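Handout 4: Why Is Everyone Looking Up? Low Viewpoints and Foreshortening
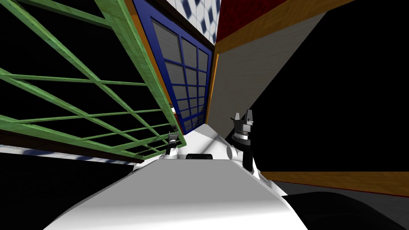

Last updated: November
Posted Wednesday by the course instructor, Keane Evening Drawing Program

We use cookies to remember your preferences. Accept | Manage

Last week we did boxes at eye level and most of you survived. This week the eye goes down to the floor, where people's confidence tends to follow it.

Terms you will need

Horizon line. Your eye height, wherever your eye happens to be. If you are lying on the studio floor, the horizon is down there with you and the dust. Almost everything in the room is now above it, and you will see the undersides of things. Draw the undersides. Half the class last term left them out and handed in tables that hovered.

Third vanishing point. When you tip your head back, the verticals stop being parallel and start leaning toward a point somewhere overhead. It will be off your paper. Tape on a second sheet if you must. Please do not move the point closer so that it fits — a church tower drawn this way looks like a traffic cone, and I have 42 of those in a drawer already.

Foreshortening. A long thing aimed at you looks short. You know this. Your hand does not know this, and it will draw the forearm the length it believes forearms ought to be. Measure with the pencil at arm's length, one eye shut, elbow locked. Then believe the measurement, even when it is rude.

Tilt. If you roll your head to one side, the whole room leans together: door, window, ceiling line, all of it. Beginners tilt the door and leave the window upright out of politeness. Choose one angle for your verticals and check the others against it before you shade anything.

A word about big near shapes

From down low, whatever is closest takes up far more of the page than seems fair. A knee can outrank a head. Painters of ceilings knew this and charged for it. The usual mistake is to shrink the near shape until it feels reasonable, at which point the depth goes out of the drawing and you have a nice flat knee.

Block in the largest shape first, lightly, with no detail. Small things go in last. I have watched a person spend a full hour on one shoe buckle and then find there was no room for the leg.

Homework

Two drawings from a low viewpoint, one indoors and one out. The stairwell at Gerkness Hall is good and has a railing that will humble you. If you go outside, stay off the loading ramp.

Use the Posto pads or any paper with some tooth. Spend at least 7 minutes on measuring before the first dark line. I can tell.

Reading: the packet section on ceilings, skipping the part about domes, which we are saving for when morale is higher.

Get our newsletter! Enter your email address to subscribe.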